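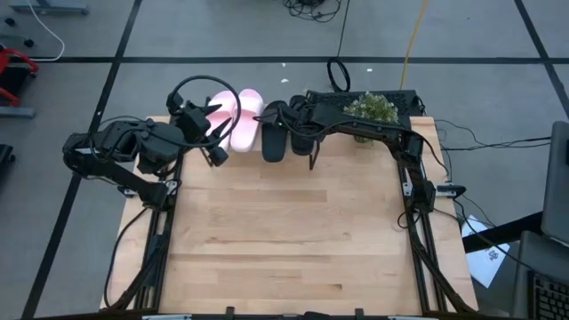 Fig. 7. Two-arm bench with both grippers at the back of the table, pink slides and black slides.

Section 4: Setting up the pair-sorting task in Trukthorpe
January, by the Bedholm documentation desk
Reading time: 5 minutes

This section covers the software side of the two-arm footwear task. It assumes that both arms are mounted, that the overhead camera has been calibrated (Section 3) and that the Vieira motion planner is installed on the control laptop.

4.1 Start the session

1. Switch on the left arm controller, then the right. Wait for each to report READY in the status bar.
2. Open Trukthorpe and choose Session > New > Two arms.
3. Select the task file pairs_slides. Leave "Shared zone" ticked.
4. Enter a session name without spaces. The name is used as a folder name and can't be changed later.

Note: If one arm shows READY and the other shows WAIT for more than 25 seconds, close the session and start again from step 1. Restarting only the arm that is waiting will leave the clocks out of step.

4.2 Set the shared zone

The shared zone is the part of the table that both grippers can reach. The planner lets one arm move through it at a time, unless you set a dividing line.

1. Open the Zones tab. The table outline is drawn over the live camera view.
2. Drag the corners of the shared zone until it covers every place where footwear may be put down, including the back edge.
3. Add a dividing line from front to back. For the layout in Fig. 7, put it between the pink pair and the black pair.
4. Mark anything that stays on the table, such as the black perforated box with the potted plant on it, as a fixed object. Set its height to the top of the plant.
5. Press Apply, then Check reach. Both arms should turn green in the side panel.

Caution: Check reach tests the gripper and wrist only. It doesn't test the upper links, which can swing out past the side of the table. Keep people and chairs clear of both sides while the arms are live.

4.3 Teach the object labels

1. In the Perception tab, press Capture.
2. Draw a box round each pair and type a label. Use the same label for the left and right shoe of a pair.
3. Press Fit. The default model uses 2,395 points per object. Raise this to 3,592 if dark footwear is being merged with dark items behind it.
4. Look at the preview. If a strap is missing from the outline, turn the pair slightly and capture again.

Note: The higher setting slows down each fit. Go back to the default once the labels are stable.

4.4 Dry run

1. Set speed to 2 per cent.
2. Press Plan. Read the list of moves before going further.
3. Press Step to run one move at a time. Watch the gripper cables as each wrist turns. If a cable pulls tight, press Hold and lower the wrist limit in the Arms tab.
4. When the full list has run without a Hold, save the plan.

Plans saved in Wotberg format can be opened here but not edited. Convert them first (Section 6.2).

Comments (3)

gantry_left: Step 3 in 4.2 fixed my deadlock. Both arms were sitting there waiting for each other.

mk_bench: Does the dividing line have to be straight? I'd like to bend it round a tray.

Bedholm docs: Straight only in this version. Use two smaller zones for the tray.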